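3.2 Bricks and work surface

The building task uses loose toy bricks of the common studded kind. We chose them over the Mornell wood blocks of our earlier study for two reasons: they lock together, and color alone is enough to name most of them in the instructions. The Plumus set holds 678 pieces, far more than one tabletop task needs, so each layout draws on a small group from it. Layouts were fixed in September and not changed after that.

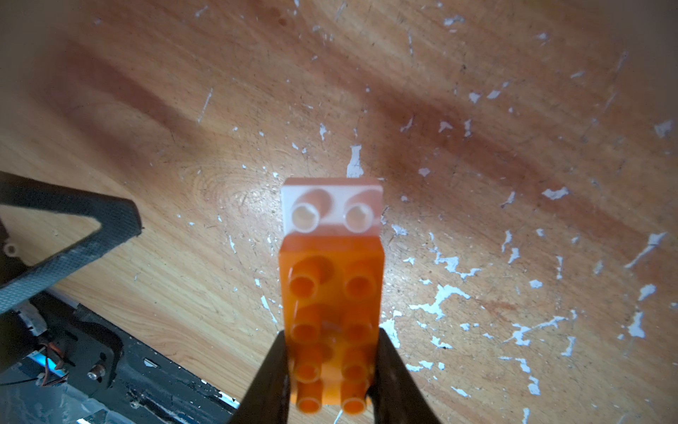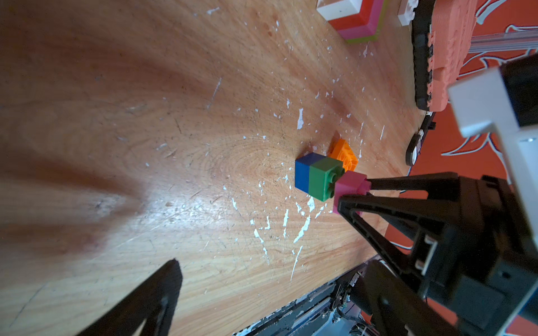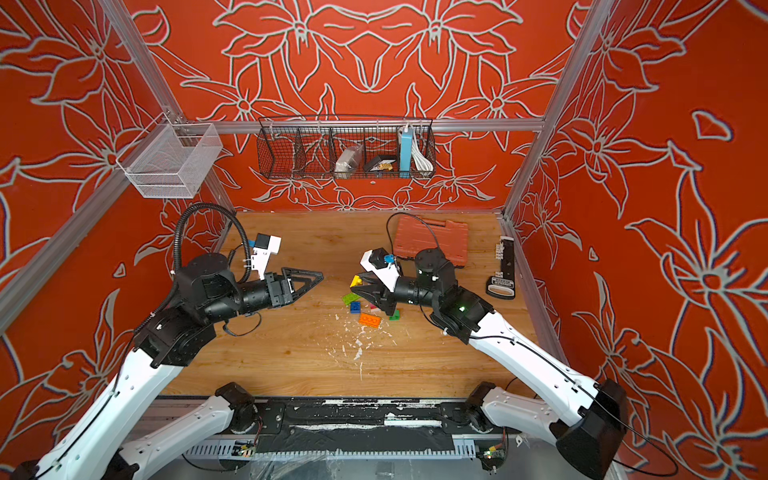
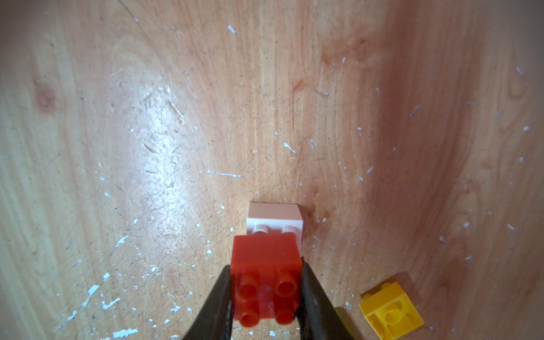 Figure 4. Bricks on the wooden work surface, in close and wide views.

Color names need some care. White bricks take on a pink or orange tint next to warm-colored ones – the white bricks in the first and last views of Figure 4 both show it – and we kept "white" as the label in every case. Where two bricks share a color, the instruction also gives the size, counted in studs.

The tabletop was left in its worn state. Its grain and the white flecks scattered on it are part of the background in the Nemico layouts, while the Gaber layouts use a plain gray mat. Section 5 compares the two.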